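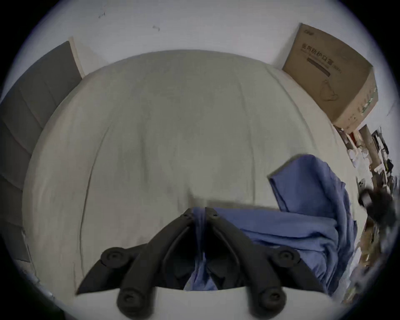 Week 4: Deposit Insurance and the Small Bank

Handout for the evening group. Lecturer: Ezequiel Urquijo
Monday, September 30, 2019

Please read sections 1 to 3 before the class. Section 4 we will do together on the board.

1. Why deposits need a guarantee

A bank takes money which the customer can ask back at any moment, and it lends this money for years. In last week's lecture we called this maturity transformation. It works well as long as the depositors do not all come on the same morning. If they do come, even a bank with good loans can fail, for the loans cannot be sold quickly at their full value.

A deposit guarantee changes the behaviour of the depositor. A person who knows that the savings are covered has little reason to stand in the queue. For this reason we say that a good scheme is used seldom. The cost of it is moral hazard: the covered depositor stops asking what the bank does with the money, and the bank may take more risk than before.

2. The Plisgate case

Plisgate Savings is the teaching case we use in the whole module. It has three branches and one large borrower, the furniture maker Drakix. The figures are simplified.

Loans: 400 million
Cash and reserves: 12 million
Deposits: 400 million
Equity: 12 million

Look first at the cash. It is 3 per cent of the deposits. This is enough for a normal week, but it is a thin cushion if there is a rumour. Then look at the equity. If the bank loses more than 12 million on its loans, the owners have nothing left and the next loss falls on the depositors, or on the scheme which stands behind them.

In May Drakix asks for a delay in its payments. The loan is not yet in default. The board of Plisgate must decide how much provision to make, and whether to inform the supervisor now or at the end of the quarter. Last year's group was divided on this question, and I expect that you will be too.

3. Who pays

There are two usual ways to finance a scheme. In the ex ante model the banks pay a premium every year and a fund is built up. In the ex post model the surviving banks pay after a failure. The second one is cheaper in quiet times -- but it asks for money exactly when the banks have the least of it.

The premium can be flat or based on risk. With a flat premium the careful bank pays part of the bill of the careless one. The paper by Benito Gallardo in your reader compares both for the Ukodholm region. His table 2 is difficult, so read the text under it first.

4. For the board

a) Write the balance sheet of Plisgate after a loss of half of its equity.
b) Calculate the new ratio of equity to loans.
c) Suppose that half of the cash is withdrawn. Which assets can the bank use next, and at what price?

Terms to know: bank run, coverage limit, co-insurance, lender of last resort, provision, risk-based premium.

Reading for next week: Iglesias, chapter on payout procedures. The library has it at the desk, for loan of one day only. Bring a calculator -- the phones stay in the bag during the short test.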